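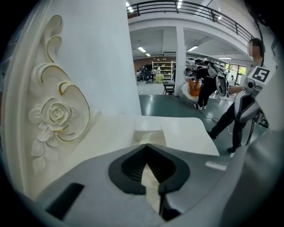

3.2 Looking after the hand-held gripper

We used one gripper design for the whole study, and I ended up being the person who kept it running. (Hina Kiani did the first month, then very kindly handed me the screwdriver.) The tool is plastic, with a camera looking out over the finger, so anything that shifts the finger also shifts what the camera sees. Figure 3 shows the view we want: the pointed finger upright in the middle of its opening, and the grey housing across the bottom.

I compared that view with a saved reference every morning, and again after up to 253 grasps. If the tip leaned, I loosened the finger, reseated it and tightened it back up a little at a time. Cables got a gentle tug too!

We swapped the finger after 1000 grasps whether it looked worn or not. Sidra Khokhar thought that was wasteful, and she may be right, but at Nitirberg we had no good way to measure wear in June.

Figure 3. View from the gripper camera.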